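Drasent Open Day: Clean Towels, Big Claims

Oct 30, 2020

I have been to enough factory open days to keep my hand on my wallet. Drasent, which launders and folds linen for hotels and gyms, let the public into its Telline building for an afternoon, and the flyer promised "the perfect fold." I went to see how much of that was the flyer talking.

You start at the back, where the carts come in. Our guide, Kam-wah Kan, told us the plant handles 2000 towels on a normal shift, and 900 of those are bath size. I have no way to check that. The carts I saw were full, but anyone can fill carts for visitors.

The wash floor is loud and you get four minutes there. The smell is mild, and I will give them credit for that. I asked what they use for softener and was told "very little," then moved along.

Folding is what most people came for. The rule on the wall says long side first, hem to hem, and then over again until it fits the shelf. Kan says a good fold hides the layers so that a guest sees one clean edge. I looked hard at the teal ones, a nubby terry in a grayish blue-green with a flat woven hem. It is a decent looking towel. At one end the hem underneath poked out a little past the hem on top. Only a sliver, and my own linen closet is far worse – but my linen closet doesn't print flyers.
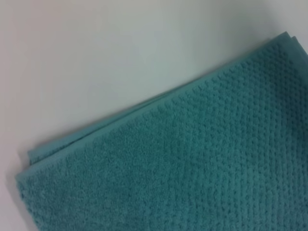
The shop and the sales talk

The tour ends in a shop, as they do. A pack of bath towels from the Kamata line was $97 and the big bundle was $152. The clerk said the bumpy weave dries faster than plain terry. Faster by how much? She didn't know, and the label didn't say. The flat hem is supposed to keep the edge from curling after a lot of washes, which I'd believe sooner if they had put an old one out next to the new ones.

I bought a washcloth. Free coffee, parking on the street, no restroom until the end of the tour. They plan another one in May. Go if you like laundry, and skip the shop until you've priced towels somewhere else.

Comments

marlo_t: We did this tour too. Got rushed past the dryers. What are they hiding, lint?

Peg in 4B: I've had the bumpy kind for years and they do dry quicker. They also snag on everything.

dustyroad: $152 for towels, no thanks.

Recent posts

Jorkis Candle Works: Nice Smell, Long Line
Two Hours at the Fall Home Fair
Is the Mattress Outlet Tour Worth the Drive?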